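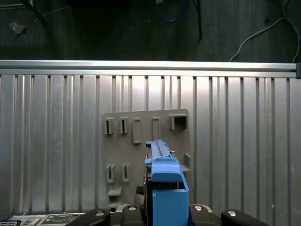 The ribbed bench at Nakero, with the grey holder board and a light blue part.

Teodor Hedlund has strong views on work surfaces, and will share them before you have found the kettle. "A flat bench is a bench where things roll," he says. His has ribs, a rail along the far side and, on top, a grey board with moulded holders. The board took him most of March.

"The first one held everything beautifully. You needed pliers to get it out again."

He makes small plastic parts for Bultetti, in batches of 300, and has settled on light blue. Why? "I bought 100 kilos of it. Ask me again when it's gone."

The floor is another matter. There are cables, and the odd scrap lies where it fell. Hedlund sweeps it every 2 weeks, a figure his business partner Mäkelä disputes.

"Mäkelä looks at the floor," he says. "I look at the bench - it's a matter of upbringing."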